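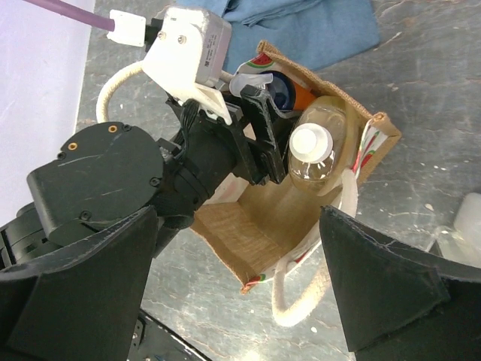
Wrist camera drops out on right arm during bag loading

Status: Closed
Opened by: Zdenka Jurić, Clakoson
Handled by: Dušan Trnka, Samevberg support
Equipment: Petek two-arm table cell, Jusilar control software
Opened: Aug 11, 2021

Problem as reported

The right arm stops partway through a bag loading run. Jusilar shows "wrist camera lost, right" and holds both arms where they are. If I clear the fault and press resume, it carries on for a while and then does the same thing again. It happened 3 times before lunch and more often after.

The left arm has not done this. Power looks fine, the green light on the right wrist stays on the whole time, and the arm itself answers jog commands even while the camera is missing. Same bottles and bags as always. I restarted the software and then the whole cell. No change.

Log attached.

Zdenka

Reply from support

Thanks for the log. The camera goes away for under a second and then comes back, but by then Jusilar has already raised the fault. The joint data has no gaps in it, so I would leave the motors and the arm power alone for now and look at the camera cable first.

Please check these with the arm powered down and resting on the table:

1. Push the purple cable in at the wrist and see whether the plug moves. It should not rock.
2. Follow the cable down the arm to the base. Look for flat spots, kinks, or places where the jacket has been rubbed.
3. Check the ties. One of them should sit close to the elbow and hold the cable without squeezing it.
4. At the base, make sure the loop is free and is not caught under the mounting rail.

Then power up, open the camera view for the right wrist, and jog the wrist roll slowly from one end to the other. Write down the angle if the picture freezes.

Dušan

Reply from Clakoson

Plug is tight at the wrist. No damage that I can see on the jacket. The tie near the elbow is there but I can slide it with one finger. The loop at the base is free.

Jogging: the picture freezes at 38 degrees of roll, going toward the outside. I did it several times and it was the same angle each time. Coming back it recovers a little later than where it went out. With the arm folded in close to the base I can roll through the full range with no freeze at all. It only happens when the arm is reaching out over the table.

Zdenka

Reply from support

That helps. It fits a cable that is too short above the elbow. When the arm is reaching, the slack gets used up, and the roll then pulls on the plug sideways. A plug can feel tight by hand and still lose contact under a side pull.

My guess is the elbow tie has slipped toward the base and taken the slack with it. Please cut that tie and do the following:

1. Move the arm to its farthest loading pose, the one it uses to reach into the back of the bag. Use the tallest bottle you have in the set.
2. Roll the wrist to the outside limit and leave it there.
3. Feed cable up from the base until the loop above the wrist stands free and the plug has no pull on it.
4. Put a new tie at the elbow, snug, with a wrap of cloth tape under it so it stays put.
5. Fold the arm in and check that the extra cable does not hang low enough to touch the table or get under the link.
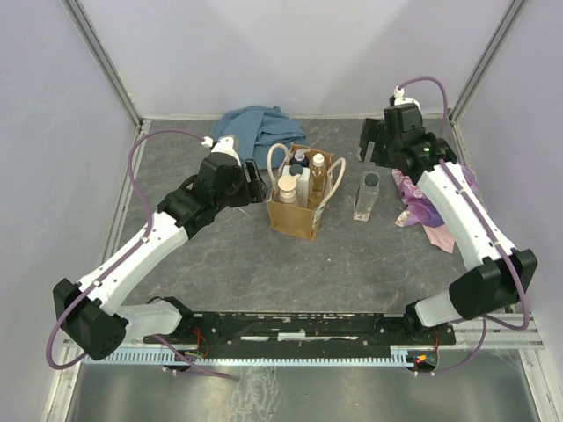 The left arm can serve as a guide for how much loop to leave, but set the right one from its own farthest pose. The two arms do not reach to the same spots, and the right one works toward the back more often on your program.

Do not shorten the reach in software to get around this. You would get fewer faults and some bottles would be let go too early.

Dušan

Reply from Clakoson

Done. The old tie had moved quite a bit, there was a clean stripe on the link where it used to be. I put tape under the new one.

Full roll with the arm out, no freeze. I also wiggled the cable by hand near the wrist while watching the view, and it stayed up. One thing I noticed when folding in: the loop came close to the elbow on the way down, so I took a little back at the base and checked the far pose again. Still OK.

Running the bag program now with the paper bags. Will do the cloth totes after that, they sit lower and the wrist has to tilt more.

Zdenka

Reply from Clakoson

16 bags loaded since the fix, paper and cloth, no camera faults. There was one stop on a bottle that fell over in a tote, unrelated. I set it upright and resumed.

Do you want me to change the cable anyway?

Zdenka

Reply from support

Keep it for now. The log from this run is clean, over 400 wrist moves on the right arm without a dropped camera frame. If the fault comes back with the slack set the way you have it, then the plug end is worn and I will send a cable.

Please add the elbow tie to your weekly check, both arms. Try to slide it by hand. If it moves, replace it and set the loop again from the far pose.

Closing this one. Reply here to reopen it.

Dušan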